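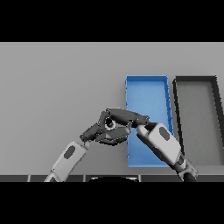 ## Building a continuity sheet for a historical romance series

This procedure covers a series of three or more linked novels sharing a clan, a village or an estate. It assumes the first manuscript is finished and the second is at least in outline. The worked entries come from the Drandholm books, edited by Fouad Benjelloun. A spreadsheet is sufficient. Ledotora will also do the job if you already write in it, but export a plain copy after each session.

### 1. Set up the tables

Create four tables: People, Places, Dates and Objects. Each row gets an ID, a short entry, and the book and chapter where the fact first appears. Do not use page numbers, as they change with every typeset.

| ID | Entry | First stated | Restated |
|---|---|---|---|
| P-04 | Isobel, eldest daughter, grey eyes | Bk 1, ch. 2 | Bk 1, ch. 19 |
| L-11 | Imton, village, half a day's ride from the keep | Bk 1, ch. 5 | Bk 2, ch. 1 |
| O-07 | Betrothal ring, garnet, worn on a cord | Bk 1, ch. 8 | none |

### 2. Extract facts from the finished book

Read the manuscript once, straight through, with no line editing. Record a fact only if a later book could contradict it. Eye and hair colour, scars, birth order, titles, travel times and the dates of deaths all qualify. The weather in a single scene does not.

The first Drandholm novel produced 197 rows. If your count is far higher, you are probably logging description.

### 3. Separate fact from belief

Romance plots depend on people being wrong about each other. Add a column called Status with the values *narrated*, *claimed* and *disproved*. A rumour that the laird poisoned his brother is *claimed* until the narration settles it. Change the value when that happens, and add the chapter reference beside it.

In dual point-of-view books, add a second column for who holds the belief. This catches the common error in which the heroine acts on something only the hero has been told.

### 4. Calculate ages

Store birth years. Never store ages. Derive the age in each book from the year of the opening chapter, then check the following:

- No mother is younger than 16 at the birth of a child, unless the text deals with it.
- Widowhood, mourning and remarriage fall in a workable order.
- Pregnancies run to a plausible length against the seasons described.
- A secondary character reserved for a later book will be a suitable age by then.

Tsutomu Minami's check of the second Drandholm outline found a wedding in February and a harvest birth that belonged to the previous year. Moving the wedding affected 38 rows.

### 5. Fix forms of address

List every titled character with the form used by equals, servants, family and enemies. Add the form used by the love interest, and the chapter where it changes. The shift from title to given name is a plot event and should occur once per couple.

### 6. Check the new draft

Search the draft for each name in the People table and compare every hit with its row. Where the two disagree, the published book takes precedence. Log new facts only after the draft has passed this check.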